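Small claims over a deposit: has anyone gone all the way to a hearing?
Istwood Community Board > Law, Rights and Paperwork

marlpit_lane
Posted March 12, 2018

Hello all! Long post, sorry, but I'm rather fired up about this and want to hear from people who have been through it. 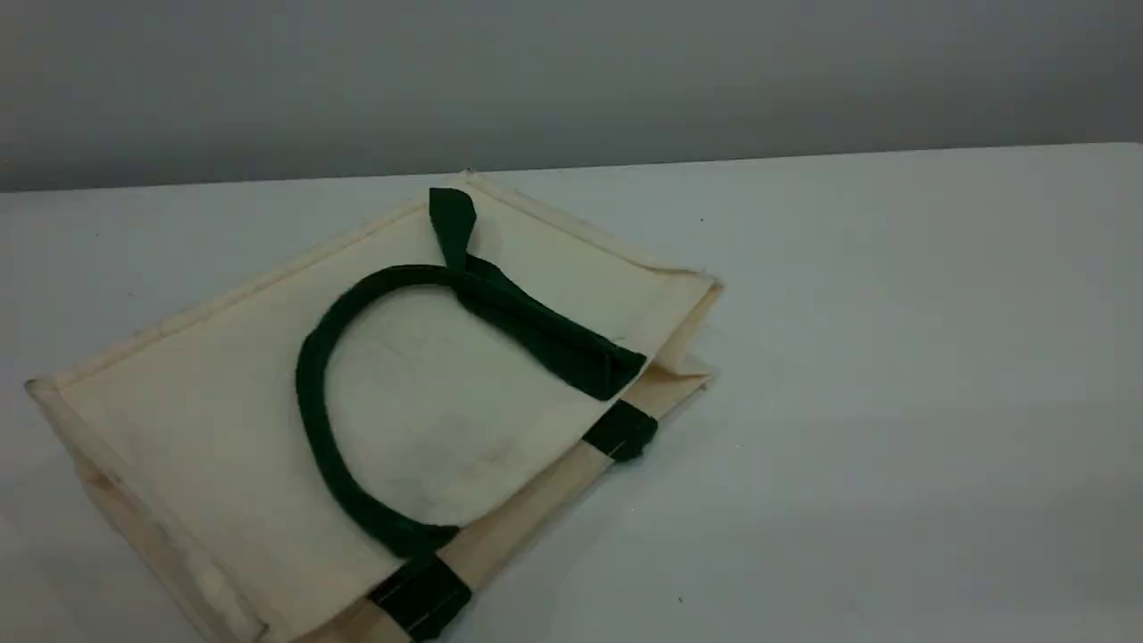 So, I rented a flat in Pruton for two years through a letting agent called Mensah Lettings. Paid a deposit of £900, moved out in February, left the place spotless (I even did the inside of the oven door, which comes apart if you have the patience). They want to keep the lot for "general redecoration". I've been reading up every evening and I'm now fairly sure the deposit was never put in a protection scheme at all. I asked for the certificate and got a very vague email back.

From what I can make out I can ask for the deposit itself, plus a penalty on top. I've started filling in the forms myself and I'm really enjoying it, strange as that sounds! Do I need a solicitor, or can an ordinary person do this?

pebbledash
You can do it yourself. I did, against a landlord in Iller, and I'd do it again tomorrow. Before you send any forms, write a proper letter. Date it, say what you want and why, give them a clear deadline, and keep proof of posting. Mine paid up the day before the deadline, and I was almost disappointed as I'd got my folder all ready.

greyfriar20
Slow down a bit. Claiming back money you're owed and claiming the penalty for not protecting a deposit aren't always the same sort of claim. The penalty one can need a different form and a different procedure, and it may not go on the small claims track. Get that wrong and you can lose weeks. I'd pay for an hour with a solicitor before sending anything.

pebbledash
An hour with a solicitor could swallow a good slice of what's being claimed. The law centre is free. And the form isn't that frightening, the notes that come with it are pretty clear if you read them with a cup of tea and no telly on.

greyfriar20
The form is easy. Picking the right one is what catches people out. My sister's claim was for £1,935 and it came back because she'd used the ordinary online route. She got there in the end but she had to start again.

marlpit_lane
This is brilliant, thank you both! I hadn't realised there were two routes. I was halfway through the online one, so I'll stop there. Does it matter that the tenancy was in joint names? My ex-flatmate moved out well before I did and says he doesn't want anything to do with it.

tuppence_h
It does matter! Joint tenants usually have to be in it together, or at least he needs to agree in writing to you going ahead. Please sort that first. I'm no lawyer but I helped at an advice desk for a good while and that one came up again and again. Lovely people with a strong case and a missing signature.

Also check with all the schemes, not only the one named in your agreement. You can look it up online with your postcode, surname and the date the tenancy began. Save or print each result, even the ones that say nothing was found. Those are your evidence.

marlpit_lane
Just done all the searches and nothing came up on any of them. Printed the lot! I've got a folder with dividers now. Messaging the ex-flatmate tonight.

greyfriar20
Good. Try it with his surname as well, in case he was put down as lead tenant.

marlpit_lane
Ooh, good thinking, I only tried mine. Will do.

oldquay
Going against the grain, but have you thought of just asking for half and walking away? I spent most of a year on one of these and the stress wasn't worth it to me. The hearing itself took 20 minutes.

pebbledash
Can't agree with that. If the deposit wasn't protected the agent is in a weak spot and probably knows it. Offering half before you've even sent a letter gives it away.

oldquay
Fair enough, I'm only saying what I'd do now. Some people like a fight and some don't.

tuppence_h
You can do a bit of both. Ask for the full amount in the letter and say you're willing to talk. Judges like to see that you tried. Keep it polite, and keep the oven door out of it unless they bring up cleaning!

marlpit_lane
Ha, but I'm so proud of that oven door. Right, the other surname search came back with nothing too, and he's happy to sign something. Letter gets written this weekend. Would anyone mind reading it over if I take the names out and post it here?

pebbledash
Stick it up, happy to look.

greyfriar20
Same. And ring the law centre in the morning, they get booked up.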